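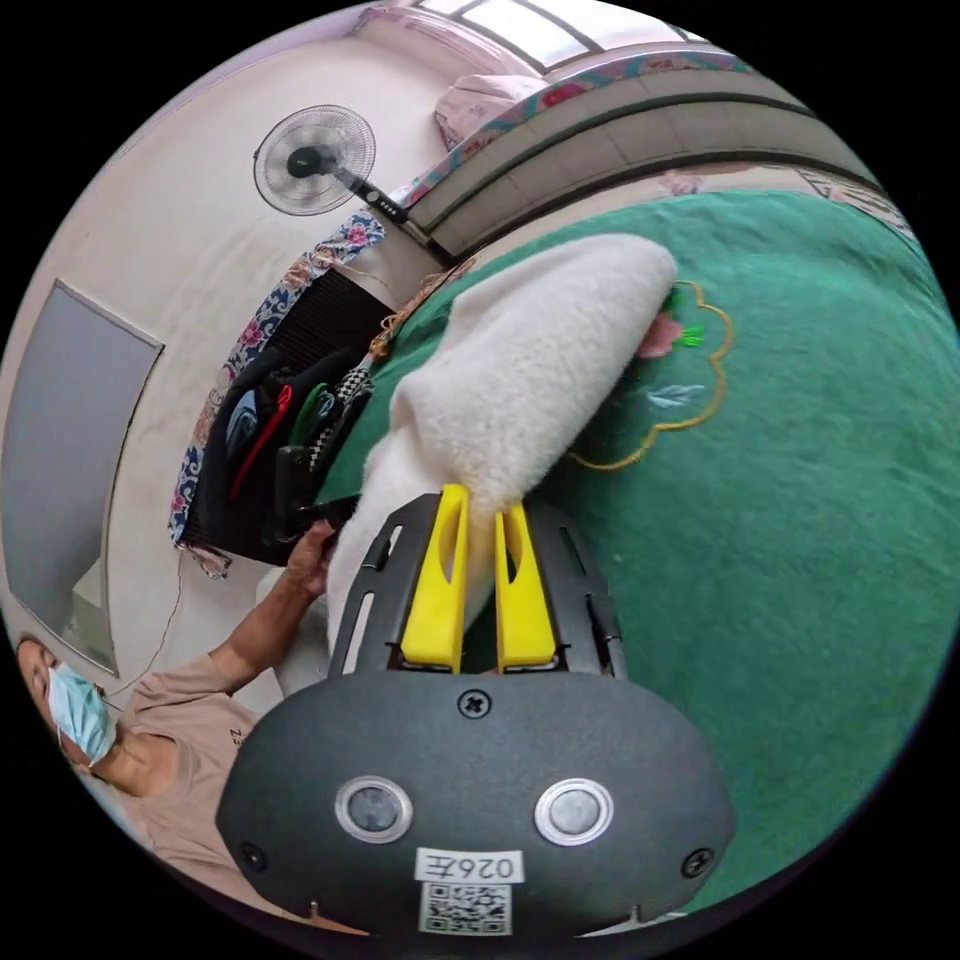 Hand-held gripper on a fleece blanket, bedding tasks.

Progress report to Trerkivau: Working rules for hand-held gripper recording in private homes
Reporting period ending July
Prepared by Asabe Iyamu, Unorham

1. Status

The second draft of the working rules is finished and in use by both of our recording teams. The first draft covered kitchens and laundry areas. The second adds bedrooms, which took longer than planned. The target in the grant agreement was 2000 accepted recordings made under the rules by the end of the project. We have 900. The rate has gone up since the operators stopped having to call the office about what may be left in view.

2. What changed in the rules

Consent. The first form asked for permission to record in the home as a whole. The new form goes room by room, and a household can say yes to the kitchen and no to the bedroom. It also has a separate line for personal clothing. Anyone who signed the old form has to sign the new one before we go back.

People in view. The side cameras are wide, and the operator's arm and part of the face are often picked up. Operators now wear a disposable mask during all recording. Household members are asked to stay in another room, and a recording is stopped if one of them walks in. Taras Levchenko has written a one-page instruction for what the operator does next, including how the file is marked for deletion.

Room contents. Photographs, mail, medicine and anything with a name or address on it are moved or covered before the start. Furniture, bedding and ordinary clutter stay where they are. We had a long discussion with El Fassi, who reviewed the draft for us, over whether clothes left out near the bed should be cleared away. The rule now says they may stay if the household has signed the clothing line.

Equipment labels. Every gripper carries a printed number and a QR code on the housing. The operator scans the code at the start of each visit and again when changing tools. Labels that are worn or lifting are replaced before the unit goes out.

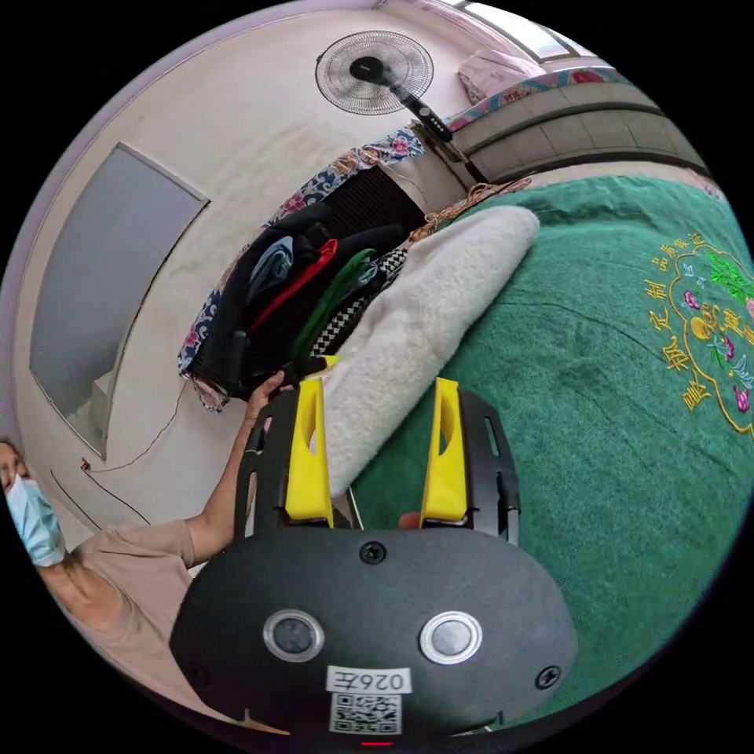
Soft items needed their own section. With a cup or a box it is easy to say when the task is over. With a blanket, two reviewers could watch the same recording and disagree. The rule now asks the operator to state the goal before starting (for example, folded once, or moved to the foot of the bed), to keep the free hand's help to what the task sheet allows, and to leave the fingers open and clear of the fabric at the end. Recordings with no stated goal are rejected.

3. Problems

Volow delivered the replacement lens covers late, and 2 grippers were out of service for 4 weeks. We moved operators between teams to make up part of the time. Reviewers are also behind on bedroom recordings, and the accepted count should be read with that in mind.

4. Next period

Finish the section on cleaning the fingers between homes. Translate the consent form. Send the third draft to El Fassi for comment. We are not asking for a change to the budget. A request to move the date of the final workshop will follow in a separate letter.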